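Home Notebook Archive Contact

2 min read

January, late afternoon. Third round of setup on the handheld grippers, and I remain unpersuaded. Ehsan Minhas says the Erkero pair only needs its marker cubes seated properly and the tracking will behave. He said that at 33 minutes of bad data as well.

So I backed out the screws on the left cube, wiped the seat, put it back square and tightened it by feel, the Loureiro manual being no help on torque. Then the right one. It had play in it, a hair, enough to notice with a fingernail. I'll give him that much. Recalibrated both and moved on to the sink.

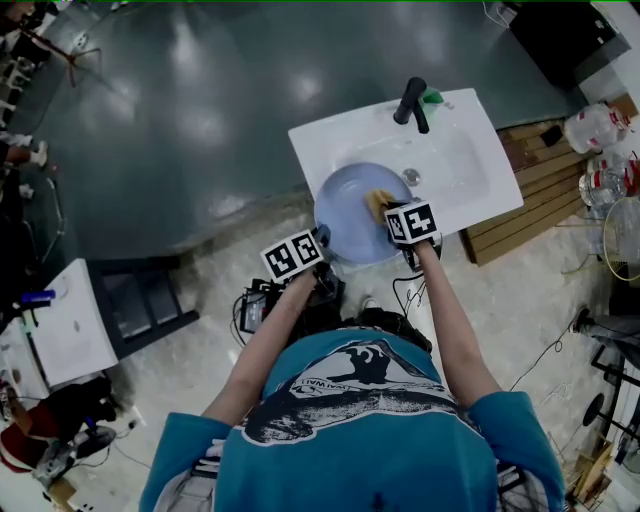
Dish check after reseating the cubes. Yellow sponge in the right gripper.

The plate is a mean test. It's shiny, it's round, and pushing a sponge on it loads the fingers sideways, where I expect the cube to creep. Ehsan wants 50 plates before we call the mount good. I want the same 50 again next week with nobody touching a screw in between.

Cable on the right one still hangs where it can tug. Tallico sells a clip for it. I have a zip tie.

Logged 4000 and change on the frame counter and haven't looked at any of it. Tomorrow.

This site uses cookies. Accept Manage settings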